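Updated 17 Jun 2019. Applies to both arms at the Okby site.

# Work cell rules: FAQ

### Which rules apply when an arm works at an open drawer?

Section 4 of the Drelleck cell standard. The arm runs at reduced speed while any drawer is out.

### Can a person reach into the cell during a run?

No. Press the stop, wait for the status light to change, then enter. A paused program does not count as a stop.

### How are cables on the floor handled?

Route them outside the marked reach of the arm. Cables that cannot be moved go on the cell sheet.

### How often is the gripper checked?

Every 3,000 cycles, and after any contact alarm. Record the cycle count at the time of the check. Arm 2 was last checked at 1,502 cycles after an alarm, so its interval restarts from there.

### Do soft items need their own grip setting?

Yes. Sponges and cloths use the low-force profile. Do not reuse the profile for rigid parts.

### Who may change a speed limit?

Anyone with a current Matsuda sign-off. Changes are logged before the next run. Sign-offs expire each January.

### Where do comments on this page go?

To the Bamum board, under "Cell rules." Open comments are copied to the end of this page until they are closed.

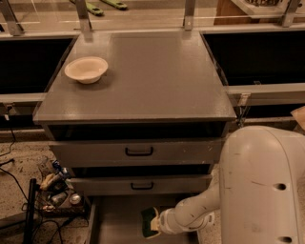

Okby night shift asks whether the reduced speed limit should stay on until the drawer is fully closed, or only until the gripper is clear of it. Section 4 can be read both ways, and the two arms are currently set differently.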